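Turstead Tabletop Gallery: Cups, Mugs and Bottles

I was sceptical when I was asked to put together a gallery page on drinkware, and I remain so. The claim doing the rounds in catalogues is that you need a particular vessel for every drink, and a particular shelf for every vessel. I have a kitchen cupboard that argues otherwise. It holds more mugs than the household could use in a week, and the same two come out every morning.

Still, the Turstead pages have had plates, jugs and trays, and the drinks table was next on the list. The rule is the same as before: ordinary things on an ordinary surface, no flowers, no folded linen, no slice of lemon balanced on anything. If a cup looks dull on a plain white table, it will look dull in your house as well, and you may as well find out early.

Captions are mine. So are the grumbles.

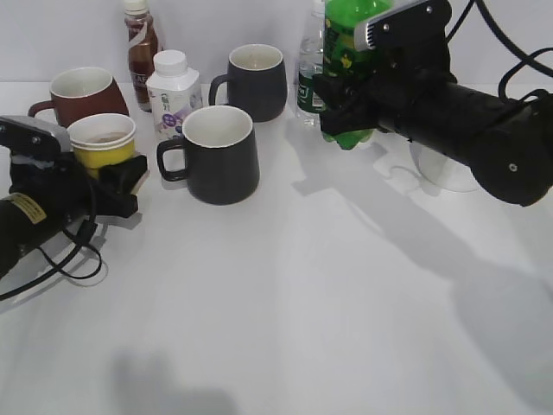
MIXED DRINKWARE

Mugs, a yellow paper cup and a gathering of bottles, set out on white. The two dark grey mugs with white insides are the ones I'd keep. Dark outside and pale inside is a sensible arrangement, as you can see how strong the tea is, and I say that as someone who dislikes most things sold as a matching pair.

The reddish-brown mug at the back is the same idea in a warmer colour. I have no quarrel with it, though I've yet to meet a brown mug that anyone chose first when there was another one clean.

The paper cup has a light brown drink in it, near the top. I am told that yellow is cheerful. Perhaps it is. A paper cup is still a paper cup, and the last sleeve I bought went soft at the seam before I'd got to the end of a long coffee. For a crowd, fine. For a desk, get a mug.

Bottles are where I lose patience with the catalogues. Brown glass with a white cap, squarish white plastic with a screw cap, clear plastic with a green label, green plastic with a yellow one — four bottles and four ideas of what a bottle ought to look like. The squarish sort is supposed to save room in the fridge door. I tried this at home with a similar shape and gained enough space for a jar of mustard, which then fell over.

A word on sizes, as people write in. Our own kitchen mugs hold 300 ml to a comfortable level and 400 ml if you fill them to the brim and walk very carefully. Makers like to quote the brim figure. I have never once drunk a brimful of anything hot, and I don't believe they have either. Ask for the comfortable figure, and if the shop can't give it to you, take a measuring jug.

The same goes for bottles sold as holding 1000 ml. That may well be correct, but it's a lot to pour from when you want a splash, and it's an awkward weight for a small hand. Two smaller ones do the job better and you can put one in a bag.

PLAIN WHITE

The white mug gets its own heading, mainly at the insistence of readers who say it is the only mug worth owning. I've had more letters about this than about the whole of the jugs page. Their case is that white goes with everything and can be replaced when one breaks. My case is that white shows every tea stain by January, and that "can be replaced" assumes the shop still has the same white. There are a great many whites. Put a new one beside an old one and you'll see what I mean.
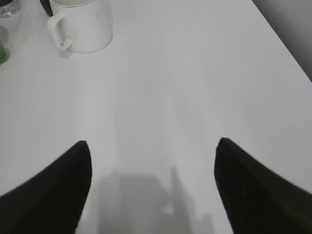 I'll grant them the handle. A proper closed loop like a C, with an opening in the middle for fingers, is worth more than any glaze, and too many newer mugs have swapped it for a stub or a clever angle. If I can't pick it up while reading, it goes to the back of the cupboard. The rounded lower body is a help too, at least at the sink, where a sponge goes round a curve more willingly than it goes into a corner.

What I won't grant is that a glossy finish makes a mug any better to drink from. It wipes clean, certainly. So did the old matt ones, if you wiped them.

Notes for the page

This is gallery page 769 in the Turstead numbering, which counts every page ever put up, including the ones since taken down. Don't go looking for the other 768.

Corrections are welcome, particularly from anyone who has found a paper cup that lasts. Suggestions for the next page should reach us by 14th July. Teapots have been proposed — I have doubts about those as well, chiefly the spouts.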